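### 4.2 The flat sheet and its discontents

Of the bedding tasks in the Drotton household study, the flat sheet drew the most confident predictions and the least agreement afterward. Before the trials, participants were asked how long it ought to take to put one flat sheet on one low bed to a standard they would accept in their own home. The usual answer was a minute. The usual explanation for missing it was the sheet.

We define *spread* as the state in which the cloth covers the sleeping surface from edge to edge, and *smooth* as the state in which the person making the bed stops touching it. The two are easily confused, chiefly by people who are late for work. In 21 of the 40 trials, participants declared the bed done while creases were still plain to the raters. In 5 trials the raters could find nothing wrong and the participant kept going anyway. We had no category for this and have recorded it under "other."

Creases fell into two families. Long diagonals come from uneven pull: one corner has been tugged harder than its opposite, and the cloth reports the fact in a line across the bed. Tight clusters form where several diagonals meet, and they are much more stubborn. Stroking a cluster with the flat of the hand moves it a short distance and gives the hand a feeling of progress. Figure 3 has both families on one sheet, the diagonals running toward the near side of the bed and the cluster where they converge, right of the middle.

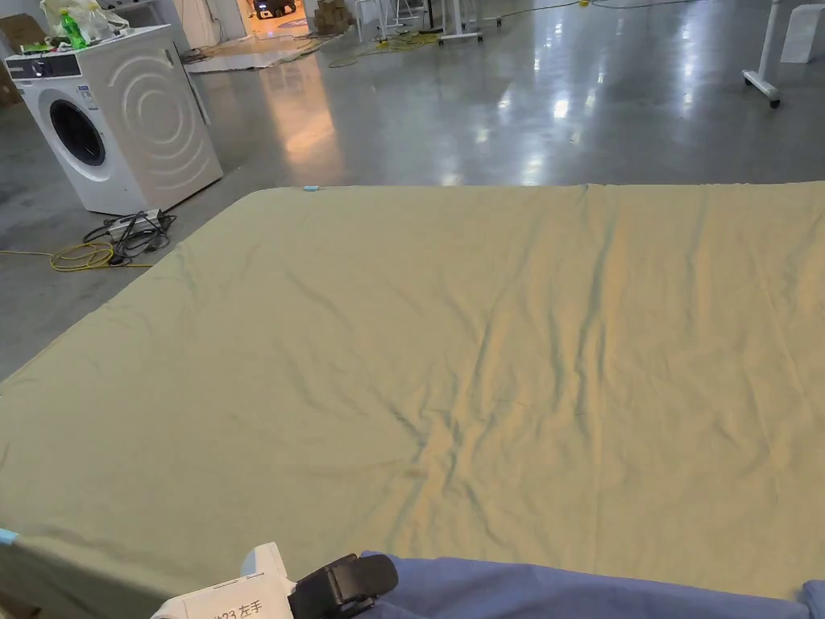
**Figure 3.** Sage-green sheet on a low bed, spread but not smooth by our definitions. The left side hangs over the edge of the mattress; two small pieces of light blue, one a clip, show near the far edge and on the draped side.

### 4.3 Overhang, clips, and the wandering sheet

Overhang was scored separately, on the grounds that a bed can look excellent from above and be nearly bare on one side. The Mohammadi scale, which we borrowed from earlier work on tablecloths, asks only whether the cloth hangs evenly. It says nothing about whether anyone minds. Our raters minded a great deal, and differed on which side.

Low beds make the problem worse in a way we did not foresee. There is little height for the cloth to fall through, so its own weight does less of the work, and whatever extra there is arrives at the floor early. Participants at the Gorkurthorpe site responded by tucking. Those at Drerkeck responded by walking around the bed and pulling, then walking back and pulling again, a method that returned the sheet to its starting position in a little over 60 seconds.

Clips were offered as an aid and received as an insult by the more experienced bed makers. They do one thing well: a pinched edge stays put while the opposite edge is pulled. They also fix mistakes in place. A sheet clipped before it is square will keep its diagonals until the clip comes off, and participants were very unwilling to take a clip off once it was on. Ladan Daneshvar, who coded the recordings, proposed the term *clip loyalty*, and we have failed to improve on it.

The order that gave the fewest creases was dull. Center the sheet, let both long sides fall, square the corners, and only then clip, working on opposite edges in turn. Smoothing by hand came last and was kept short. Participants given this order in writing followed it as far as the corners, at which point most of them reverted to whatever their mothers had done.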